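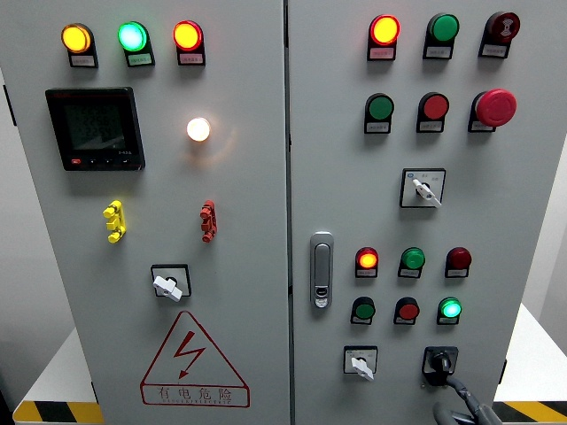

Frequently Asked Questions

Do you take on students who have never worked with electricity before?

Yes! Most of the people who come to my evening class in Medora have never done more than change a light bulb, and that's fine by me. I start with reading a simple wiring diagram and we go from there. If you can read a recipe you'll be okay.

How long is the course?

It runs for 2 terms, with a break in May when I go and see my sister in Rumbridge (sorry, no classes that month, and I'm bad at email too). Each class is one evening a week.

What does it cost?

It's $443 for the whole thing, or $154 if you only want the motor control part. The workbook is included either way. I can split the full price into payments, just ask me before the first night.

Will I be a licensed electrician at the end?

No, sorry. I get this one a lot. You'll be able to follow a control panel drawing and talk to an electrician without feeling lost, but a license is a whole different road with its own hours and exams. I'm happy to chat about how I did mine.

What should I bring?

Closed shoes, a pencil, and reading glasses if you use them. The print on terminal labels is tiny and I squint at it myself! I have meters and hand tools to lend.

Can I miss a class?

Sure, life happens. Let me know and I'll send you the pages we covered. Try not to miss the lockout night, though. I won't let anyone open a panel until they've done that one with me.

Is there parking?

There's a lot behind the Pathirana building, free after six. The front door sticks, so give it a good push.

How do I sign up?

Call or write and ask for me, Chiyo Hirano. Sign-up for the next course closes Friday, November 15, 2019.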